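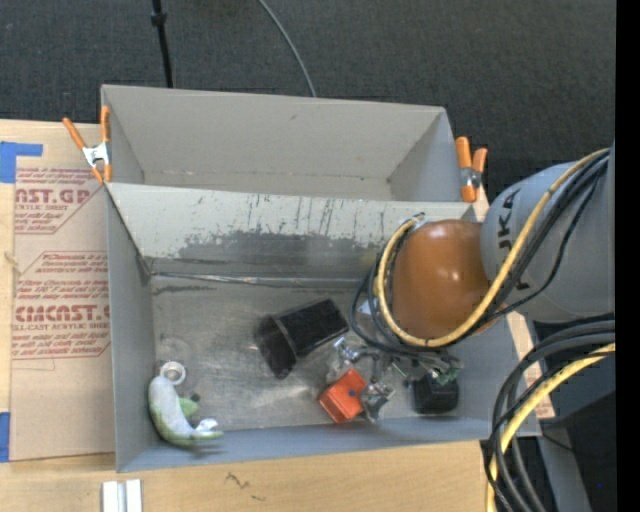

*Two of my gray bins on the table, scuffs and all*

**Can I still use scratched plastic-type bins for bottom-watered seedlings?**

Posted by Trudy Hapeta

Hi all! I'm getting set up for my fall starts (kale, lettuce, a few cabbages for my sister) and I'd like to try bottom watering this year instead of going around with the little can every morning and knocking everything flat. I have a pile of old gray bins that came with the house, and the insides are pretty worn, with scratches and brownish smudges on the floor of the one in front. I scrubbed one with dish soap last night and the smudges didn't budge.

My plan is 36 cells to a bin, an inch of water, lift them out when the tops look damp. Last July I lost nearly a whole tray to damping off and I really don't want to go through that again. So do scratches matter? Should I bleach them, or give up and buy new trays? The Plirarden ones at my garden center cost more than I want to spend on lettuce.

---

**Zedka_Z (Zdeňka Zeman)**

Use them! I've been starting seeds in beat-up tubs for years and the seedlings could not care less. Scratches only matter if they go all the way through, so fill each bin outside and leave it for a few hours to see if it drips.

For cleaning, get the dirt off first with a stiff brush, then do one part household bleach to nine parts water, let it sit 10 minutes or so, rinse really well and let it dry in the sun. Scratches do hold on to grime, so get the brush down in there. Please don't mix the bleach with vinegar or anything else (I know someone's going to suggest it).

I'd worry more about the watering, to be honest. Half an inch is plenty, take the cells out after 20 to 30 minutes, and dump what's left. My damping off mostly went away once I quit letting things sit wet and put a small fan on low across the bench. Fresh seed mix too, not last year's half bag from the shed. I did 100 lettuces that way this spring and lost maybe four.

---

**mathias_backyard**

just buy new ones, life's short. I paid 40 bucks for a stack of Statlow trays and they're fine

---

**Trudy Hapeta**

Thank you Zdeňka!! I was definitely leaving mine in the water all day, oops. Going to do the leak check on the back steps tonight and dig out the fan. Does the fan stay on overnight, or just daytime?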